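Harpic Limpador de Banheiro, lavanda

Loja Brindia > Limpeza > Banheiro
Ref. 1311

Frasco vermelho, tampa branca de rosca, rótulo roxo e branco com desenho de flores de lavanda. No rótulo vem escrito BATHROOM CLEANER e 10X, tudo em inglês. Para piso, azulejo, pia, box. Não é o de vaso sanitário! Muita gente confunde e depois pede troca.

Preço na prateleira: MRP 160 Rs, com desconto 80 Rs. Vale o que está na placa verde, oferta especial do supermercado. Preço por frasco, não é kit.
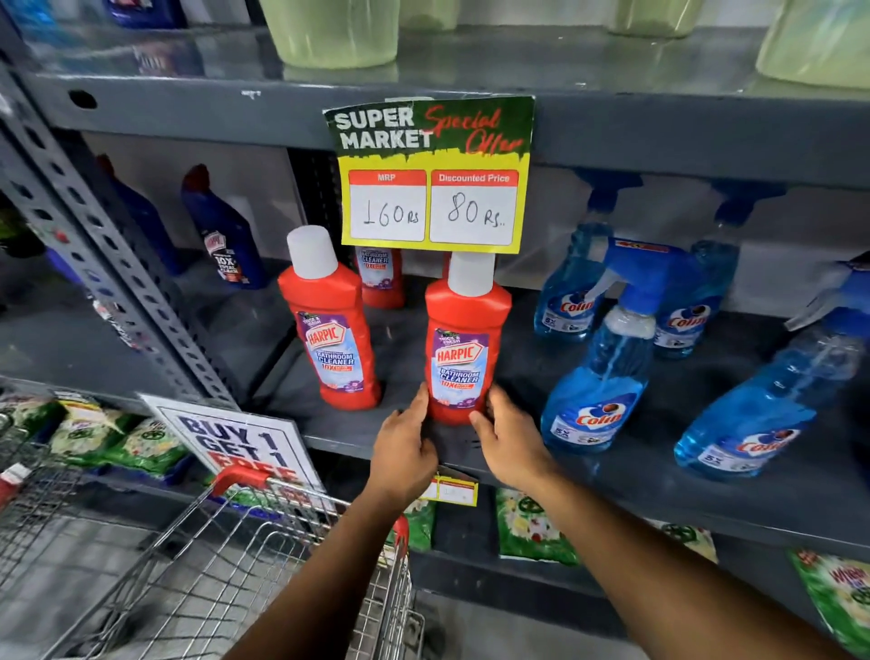

Limite de 3 por cliente enquanto durar a oferta. Quem precisa de mais (pousada, escritório, condominio) fala antes com Ozan Yalçınkaya no balcão, ele separa até 20 se tiver no depósito.

Modo de usar: espalhar na superfície molhada, esperar uns minutos, esfregar, enxaguar bem. Mancha velha, repetir. Não misturar com água sanitária nem com outro produto, nunca. Janela aberta. Luva. Longe de criança e bicho.
Em mármore e pedra natural não usar. Na dúvida testar antes num cantinho escondido.

O de vaso é outro: frasco azul escuro, gargalo inclinado, tampa vermelha. Mesma prateleira, mais pro fundo. Não entra nesse preço.

Retirada na loja, corredor 11. Entrega só no bairro Gowda, pedido feito até o meio-dia sai no mesmo dia.
Troca com nota e frasco fechado, tampa sem abrir. Aberto não trocamos.

Oferta até 8 de dezembro ou até acabar. Reposição depois disso ainda sem data, perguntar pro Jagadeesh Kulkarni, que cuida das comprs.

Veja também: escova de cabo longo Vedent, pano de chão, rodo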